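件名: Re: [daidokoro-ml] トースターの置き場所と、パンくずのこと

みなさま、こんにちは。Jailson Portela です。
日本語がまだ十分ではありませんので、読みにくいところがありましたら、お許しください。

Rowena Salazar さんは書きました:
> 共同の台所のトースターですが、パンくずが台の上に広がって、
> 毎朝ふくのが少し大変です。下に何か敷いている方はいますか。
> それから、浅く焼いたパンは取り出しにくいです。みなさんは
> どうしていますか。
> Rowena

Rowena さん、質問をありがとうございます。私のところも同じ問題がありましたので、いまのやり方を書きます。

1. 台の上の並べ方

私は木の台の上に、二枚焼きの黒いトースターを置いています。右側には、工作で使う濃い緑色のカッティングマットを敷きました。白い細かい線が入っているので、パンくずが落ちたらすぐに分かります。
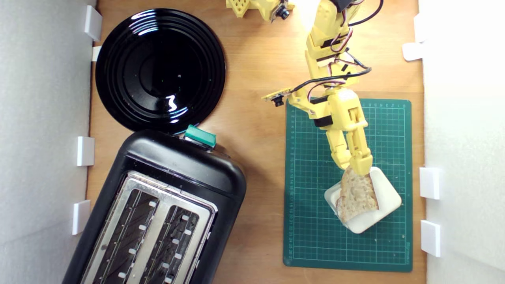
2. パンくずの掃除

焼いたパンは、一度マットの上に置いて、それからお皿に移します。くずはだいたいマットの上に集まりますから、マットを持ち上げて、流しで払うだけです。水でぬらした布でふくのは、週に2回ぐらいで足りています。ただし、マットは熱に弱いと聞きましたので、トースターの下には敷かないでください。私は3センチぐらい離すようにしています。

トースターの中のくずは、プラグを抜いて、よく冷めてから、底の受け皿を引き出して捨てます。Prident の説明書には月に一度と書いてありましたが、毎日使うなら、もう少し多いほうがよいと思います。

3. パンの取り出し方

パンは、上に出ている部分をまっすぐつまんで、ゆっくり引き上げるのがよいです。斜めに引くと、中の針金に当たって、角がくずれます。厚いパンのときは、特に気をつけています。 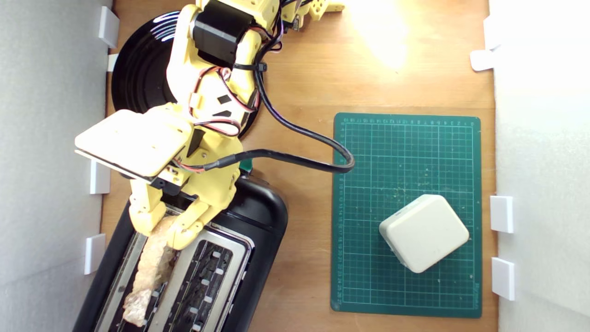 もしパンが低くて届かないときは、レバーを下から軽く持ち上げると、少し上がる機種が多いです。金属のフォークやナイフは、危ないですから、絶対に入れないでください。私は以前 Nisov の店で竹のトングを買いましたが、これはとても使いやすいです。値段は234円でした。

一つ、私も教えていただきたいことがあります。二枚焼きで一枚だけ焼くとき、左と右のどちらに入れても、焼き色は同じでしょうか。私のものは、左のほうが少し濃くなるような気がします。同じ経験のある方がいらっしゃいましたら、返事をください。

どうぞよろしくお願いいたします。

Jailson Portela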